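Reopening checks at the Varkley site, with our comments
Workplace safety / Return to work / March

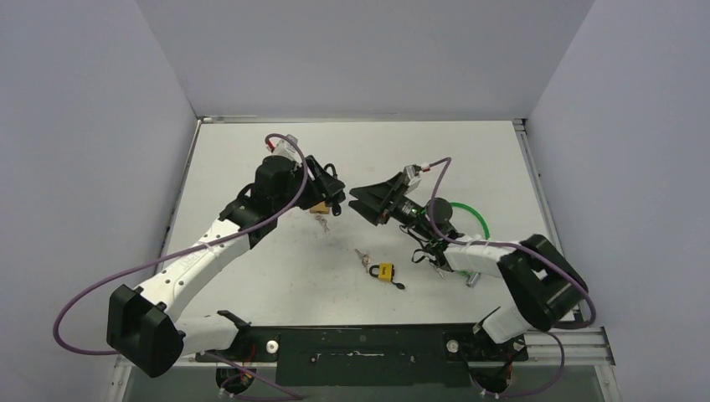
Management at Varkley say the site is ready to take everyone back on Monday. We were handed the same one-page assurance the Gresel depot got before its own return, with the name changed at the top and one mention of Gresel left in the second paragraph. So we did our own round, with the protest crowd still at the gate demanding that every business in Skikton open at once.

Items are marked Met, Part met or Not met. Comments are ours.

1. Entrance and queueing
Floor markings at the main door: Met.
Separate way out: Part met.
Comment: The way out exists on the plan. On the ground it is a fire door with a sign asking people to use it "where convenient". At 7.40 in the morning it will not be convenient for anyone. Wants a member of staff on it at shift change.

2. Temperature checks
Thermometer at reception: Met.
Written procedure for a high reading: Not met.
Comment: Reception staff were told to "use judgement". We asked what happens to a person sent home halfway through a week, and whether they are paid. We were told this was being looked at. It was being looked at last month too.

3. Numbers in the building
Limit set for each room: Part met.
Limit displayed on the door: Not met.
Comment: The canteen limit is 40. That is the number of chairs in there, and we doubt anyone worked it out another way. Take chairs out or stop calling it a limit.

4. Ventilation
Service record seen: Not met.
Windows open freely: Part met.
Comment: The contractor is Chornovol, and we were assured their report was "very positive". We would like to read it. Of the windows we tried on the upper floor, 9 were painted shut. Nice fresh paint, to be fair.

5. Hand washing
Hot water at all basins: Met.
Soap and paper towels: Met.
Refill rota: Part met.
Comment: Everything was full on the day, as you would expect with an inspection booked. The rota has been signed for every day of the coming week. Start a new sheet and sign it when the job is done.

6. Masks and gloves
Stock on site: Part met.
Sizes available: Not met.
Comment: The stores sheet says 1,975 masks. We saw sealed boxes and took the sheet's word for the rest, so treat that figure with care. Gloves come in large only.

7. Cleaning
Schedule displayed: Met.
Hours increased to match: Not met.
Comment: The schedule now lists twice the work in the same paid hours. Either the cleaners were idle before, and they were not, or half of this will be skipped. We would sooner have a shorter list that gets done.

8. Staff at higher risk
Individual talks held: Not met.
Comment: A form went out by email on a Friday evening – reply within 3 days or be taken as fit to return. Silence is not consent to anything. This item alone should hold up the date.

9. Getting to work
Staggered start times: Part met.
Comment: Starts are spread across half an hour. The first bus from Skikton has not changed its times, so most people will still turn up together and wait outside.

Result
Not ready for Monday, in our view. Items 2, 4 and 8 need to be closed before anyone is called back, and closed on paper, with copies to us. The others could be dealt with in the first week if somebody is given the time to do it.

Management have replied that the town "cannot stay shut for ever". We never asked for that. We asked for the ventilation report.

Next round: to be agreed once the Chornovol report arrives. Copies of this sheet are on the noticeboard by the side door.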